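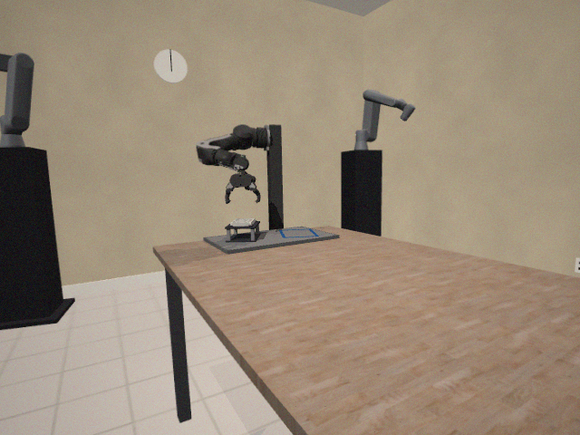 Taltum Demonstration Cell - Set-Up Guide, Issue 4, page 53

6. Preparing the simulated cell for an open day

This section applies to the screen demonstration shown to visitors at Poltilbridge. The center arm, on the black post at the back of the gray base plate, is the only arm used in the visitor sequence. The arms on the side pedestals stay in their parked poses.

6.1 Loading the scene

1. Start Flastar on the presenter's computer and open the open-day project.
2. Load the cell from the Shakya library. Wait for the status line to read READY.
3. Check that the four-legged stand is on the left of the base plate and the blue square outline is to its right. The square must be empty.
4. Select the center arm and send it to HOME. In this pose the gripper hangs over the stand with its fingers open and pointing down.
5. Set the step delay to 500 ms.

Note: The wall clock is part of the room model. It does not follow system time - do not use it to pace a session.

6.2 Running the visitor sequence

1. Show the HOME pose before pressing Run.
2. Press Run. The arm lowers to the stand, closes on it, and carries it to the blue square.
3. If a visitor asks to see the move again, press Reset and wait for READY. Do not drag the stand back by hand.
4. After the last group, save the log under the session name.

CAUTION: Do not change the physics step while the gripper is closed. The stand may pass through the fingers and the run will stop with error 878.

Note: The log holds 2,000 entries. Older entries are overwritten without warning. Export between groups on long days.

6.3 Changes in this issue

Step delay raised after the February rehearsal. Reset procedure rewritten by Mélanie Lachance, March 9, 2021. For view presets, see section 7.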